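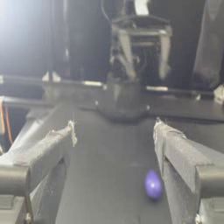
Según Rosemarie Hagedorn, una máquina que recoge una cosa pequeña de una mesa todavía no sabe ordenar una casa, y conviene decirlo antes de hablar de precios. Con esa advertencia suya presenta Handadia los resultados de su primer ensayo de tareas domésticas y de taller con brazos robóticos, realizado en la nave de Flarnley y cerrado en julio.

El ensayo abarcó 6 tareas: recoger objetos sueltos, doblar paños, vaciar una bandeja de cubiertos, clasificar tornillería, cerrar cajas y reponer un estante. Se hicieron 103 intentos, todos sin ayuda de un operador una vez puesto en marcha el brazo. De ellos, 53 se completaron dentro del tiempo fijado.

Los mejores resultados corresponden a la recogida de objetos pequeños y a la clasificación de tornillería. El doblado de paños quedó muy por debajo – en la mayoría de los intentos el brazo perdió una esquina y no volvió a encontrarla. Cerrar cajas dio resultados desiguales, según la rigidez del cartón.

Handadia no pondrá a la venta ningún equipo doméstico a partir de estos datos. La empresa considera que el uso en talleres está más cerca, siempre que las piezas lleguen en posiciones parecidas y haya una persona en el mismo turno. Para el hogar no da fecha.

Frerichs, que suministra cajas y estanterías al proyecto, probará 2 puestos de clasificación en su almacén de Noren. Las pruebas durarán un trimestre y los brazos trabajarán solo en el turno de mañana. El personal del almacén anotará las paradas y el tiempo necesario para reanudar el trabajo.

El informe completo, con los intentos fallidos incluidos, puede solicitarse a la oficina de prensa de Handadia en Flarnley. Las visitas a la nave se conceden con cita previa – grupos reducidos, a partir de las diez de la mañana.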